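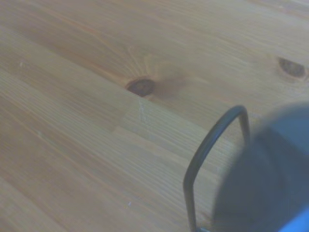

What do you need before an arm can pick anything up?

A table that stays where you put it, and a zero point that you trust.

I had the table. The zero point took most of November.

My sister and I were building the arm cell in the back room of the house in Terkville, with the door open to the hall so we could hear the phone. She did the code and I did everything that needed a wrench. We had bought the arm from a dealer in Rutcombe who was closing down, and it came with a manual for a different model and a bag of screws that fit nothing on it.

The job was plain enough. Our mother sold glazed bowls through a shop in Skindelgate, and each one had to be taken off a stand, turned, and put back so it could be looked at from the other side. She had done this by hand for years and her wrists had gone bad. We told her we would have something working by the time the shop sent its winter order. She said that would be nice and went on doing it by hand.

We called the program Nieto, after the street we grew up on. By the first week it was at version 4. My sister kept every version in its own folder and would not let me delete any of them.

The first thing we taught it was to find the table. It came down slowly, stopped, and wrote a height to the log. Then it went up and did it again. The heights should have matched and they did not. I checked the bolts. I checked the floor under the table legs with a level and put a folded piece of sandpaper under one of them. The numbers got closer, then drifted again after supper.

"It's the room," my sister said. "The heat comes on at six."

"Wood doesn't move that much in an evening."

"Then it's the arm."

We ran it cold in the morning and we ran it again at night. I sat on an upturned crate with the log on my knees and read the numbers out, and she typed them in again, although the computer already had them. She said she noticed things better when she heard them. On the third night she stopped typing.

"Read me the last one again."

I read it.

"That's the wrist," she said. "It's sagging on the long reach. Bring the base in."

So we unbolted the base and moved it closer to the table. That meant new holes, and new holes meant finding the drill, which was at the bottom of the hall closet under the winter coats. It was past midnight when the last bolt went in. She ran the touch test 13 times and the heights stayed together. She wrote the height on a strip of tape and stuck it inside the cupboard door. We went to bed without cleaning up.

After that we went on to the grip. The fingers had to come in on the rim from the side, slowly enough that the stand did not skate across the table. I wanted to glue the stand down. She said our mother would never glue it down, so we had to solve it with the stand loose. We argued over that through two pots of coffee. I lost.

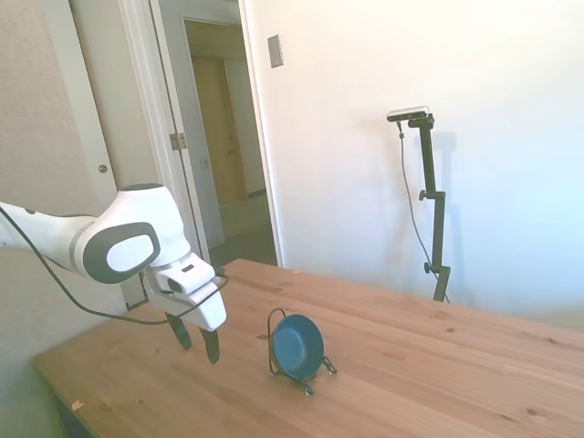
Too fast on the way in, our mother called from the hall, and who was going to pay for it if it hit the glaze?

My sister put her hand on the stop button and left it there. She asked what speed would be right.

"The speed I do it."

"I don't have a number for that."

Our mother came in with her coat still on. She took a bowl from the box by the wall, held it out at the height of her chest, and brought her other hand to it. She did this several times. My sister watched the hand and then the clock on the laptop. When she was done, our mother put the bowl back in its paper and went to make dinner.

The new speed went in as a line by itself, near the bottom of the file. It was line 737. My sister typed our mother's name next to it as a comment, then took it out and typed "slow approach."

I made the pads that evening, from the rubber of an old bicycle tube. I cut them with kitchen scissors and tried them against my own thumb. The first pair was too thick. The second pair was better, but I had cut one longer than the other, and I trimmed it over the sink so the scraps would not get on the table.

My sister asked if I was ready. I said I wanted to run the touch test again first, and she said fine. We did that, and I read her the height, and she checked it against the tape on the cupboard door.

Then she loaded the file and asked me to get our mother. I went down the hall. She was at the stove with the radio on, and she said to give her a minute, the rice was almost done.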